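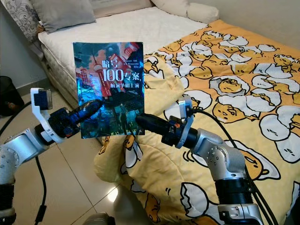
Bożena Pietrzak

May - 4 min read

3.2 Student trials

The Tavska project asked students to guide a two-armed robot through household tasks. Each team recorded 52 runs in a bedroom setting, using stiff items such as a magazine and soft ones such as cloth. The magazine had to be held upright by both grippers. For cloth, teams were marked on where the fingers closed - a narrow hold was preferred (Figure 2). 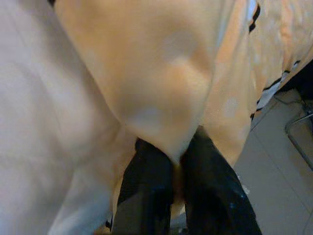 Figure 2. Wrist view of peach-coloured fabric held between the gripper fingers.

Runs with a missing wrist view were left out of the marks.

Contact: Tavska project office | Back to top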